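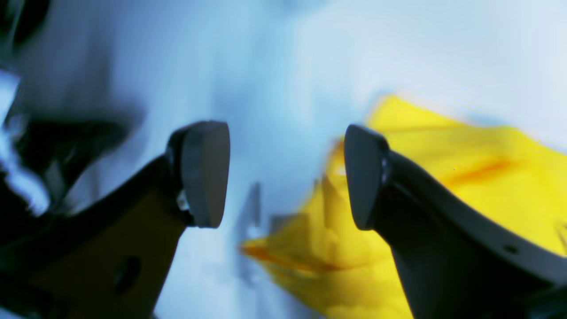
Siltmont library to open on Sunday afternoons

1 Mar 2024

Siltmont Library will open on Sunday afternoons from next month, after a trial over the winter brought in more families than the town council had planned for.

The new hours are noon to five. The children's room, the main lending desk and the ground floor reading area will all be open. The local history room upstairs will stay closed at weekends, and anyone who wants to see the maps or parish records will still need to book a weekday slot.

The trial began in November and ran for 14 Sundays. Library manager Cinzia Amato said 2492 visits were logged in that time, with the early afternoon the busiest part of the day.

"We had people waiting on the steps before noon," she said. "A lot of them work on Saturdays and hadn't been in for years."

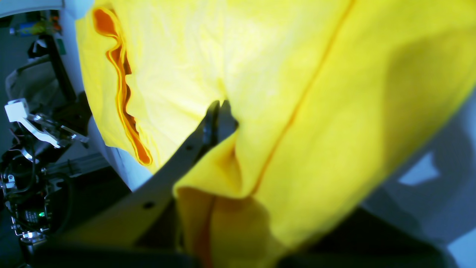

Will the library close on another day to make up for it?

The weekday and Saturday hours stay as they are. The council has set aside money for two extra part-time posts, and interviews are under way.

Councillor Settimio Leone, who voted against the plan in its first form, said he was content with the costs now that the café would be run separately. Morelli, the bakery on Bridge Street, has taken on the café lease and will serve hot drinks and sandwiches until half past four.

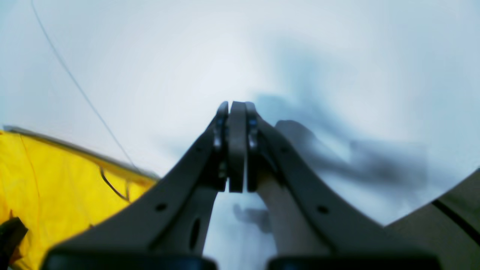

Parking in the yard behind the building will be free on Sundays, with a limit of three hours. The number 112 bus stops outside but has no Sunday service before one o'clock, and Augustina Abugri of the Siltmont Bus Users' Group has asked the operator to look at an earlier run.

Books can be returned through the slot by the side door at any time. Story time for under-fives will be held at two o'clock on the first Sunday of each month, and places can be booked at the desk.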